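TIRNLOW — A bedding and soft storage range aimed at children's bedrooms and shared family rooms goes on sale from 7th November at the Grultik shop in Tirnlow and through the Grultik website. The range is called Prellura. It covers fitted sheets, pillowcases, open baskets and a set of plush fruit and vegetables, all sold separately, with a bundle price for customers who want to buy a whole room at once.

Grultik has sold household linen from the same premises for 14 years. Prellura is its first range to put toys and bedding together. The company started work on it after customers kept asking staff for somewhere to put soft toys at bedtime that did not involve a lidded box or a deep trunk. Lidded boxes were being returned to the shop more often than any other storage item, usually with the lid missing.

The bedding comes in quiet colours. Fitted sheets are sold in grey, white and a pale stone shade, in single, small double, double and king sizes. Pillowcases are sold in pairs and come in a soft green check. The grey sheet with the green pillowcases is the combination Grultik expects to sell most of, and it is the one made up on the display bed in the Tirnlow showroom, with the basket and a few of the toys set out on top. 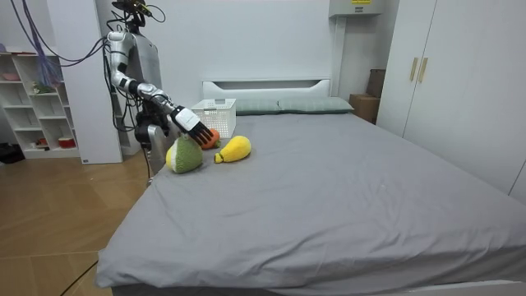
Sheets are cut deep enough to go over a mattress with a topper and have elastic all the way round. They can be machine washed at 40 degrees and tumble dried on low. Pillowcases have an envelope closing at one end. Grultik advises washing the green pillowcases separately the first time.

The basket is white plastic with small openings in the sides, so air can get to whatever is kept in it. It has no lid. It is light enough for a young child to drag along a carpet and will fit under most single beds with the legs on. It can be wiped down or rinsed in the bath. A larger size for blankets and spare pillows will follow in December, and customers who would like to be told when it arrives can leave their details at the till or on the website.

The plush set is the part of the range that took longest to settle. Early versions were bigger and filled the basket after only a few pieces. The final sizes were chosen so that a child can hold one in each hand and a full set still leaves room for a folded cloth or a small blanket. The set includes a banana, a carrot and several other fruits, in a mix of fleecy and knitted-look finishes. Pieces can also be bought singly. All of them are surface wash only.

Grultik recommends putting a soft cloth in the bottom of the basket before the toys go in. It keeps smaller pieces from sliding about when the basket is moved, and it gives families an obvious place to keep a comforter or a spare muslin. 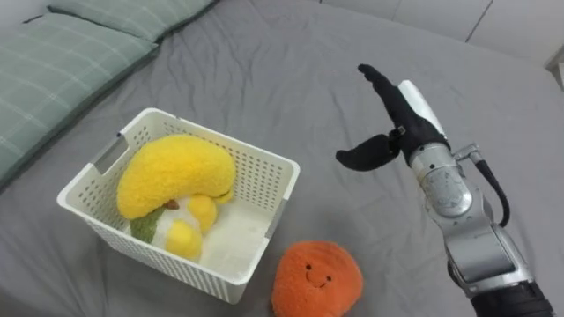
The Prellura basket in white, with a soft cloth and plush toys inside, on a grey sheet with green check pillowcases.

The display room in Tirnlow was fitted out by Maldonado, the interiors firm that has looked after the shop's layout since it moved to its current floor plan. Maldonado was asked for a plain bedroom with light walls and room to walk up to the bed, so that customers could feel the sheets and try the basket for themselves. The display will stay in place until the end of the winter sale.

Short bed-making and tidying sessions will be held in the display room during the first weeks of the launch. They are meant for parents and children to attend together and last half an hour. Children will be shown how to clear the toys from the bed into the basket, pull the sheet flat and put the pillows back at the head end. Adults who would like help with folding a fitted sheet are welcome to stay on afterwards. The sessions are free, but places have to be booked because the room is small. There are 2 sessions on each day they run, one in the morning and one after school.

The first delivery of Prellura is limited to 600 baskets. Sheets and pillowcases have been ordered in larger numbers and should remain in stock through the winter. If the baskets sell out, orders will be taken for the next delivery and customers will be charged only when their basket is sent out. The toys will be restocked alongside the baskets.

Customers buying the full bundle can choose any sheet size. The bundle contains one fitted sheet, one pair of pillowcases, one basket and the full plush set. Items in the bundle may be exchanged one at a time, so a family that picks the wrong sheet size does not have to send everything back. Unused items can be returned to the shop or by post within 28 days, with proof of purchase. For hygiene reasons pillowcases must still be in their wrapping.

Local delivery in Tirnlow is free on bundles. Delivery elsewhere is charged at the usual Grultik rate, shown at the checkout. Orders can also be collected from the side entrance of the shop, where there is a short-stay parking bay.

Fabric samples of the three sheet colours and the green check can be requested by post at no charge. Please allow a week for these to arrive.

Notes to editors

Grultik is an independent retailer of bedding, towels and household storage based in Tirnlow.

Prellura is a Grultik own range and is not stocked by other shops at launch.

Sample items are available on loan for photography and review. Please state the sheet size needed and the date by which items must arrive. Requests should be sent to the Grultik press office through the contact page on the company website.

ENDS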